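Which way should a desk face in a small north room?

Hi all! I'm setting up a home office in our spare room and I've gone completely down the feng shui rabbit hole. The room is 90 square feet, the door is on the south wall and the only window faces north. I'd love the "commanding position" everyone talks about, but with the desk against the far wall I have my back to the door. Has anyone made this work in a tiny room?

Onyekachi Uzor

Yes, and it's so worth playing with! Mine is up to 100 square feet if you count the closet, and I turned the desk sideways so the window is on my left and I can see the door by lifting my head – a huge change from staring at plaster. Leave 18 inches behind the chair so you can get out without scraping the wall. If you really can't turn it, put a small mirror on the desk where it catches the doorway. I'd also move tall shelves away from the chair, and get a plant in there (mine is a fern and it loves the north light!).

Nest Rees

Mirror, definitely. My cousin in Zullcombe paid 400 for a consultation and got told the same thing, plus paint the door green. She loves the green door! I work at a big table now instead of a desk and face the middle of the room, best thing I ever did.

Drudano
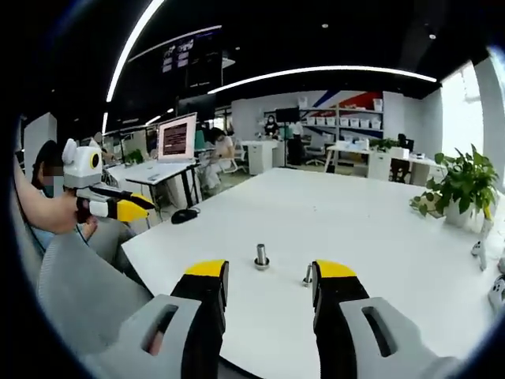
More in Home Layout

Can a bed go under a sloped ceiling?

Best colors for an east-facing kitchen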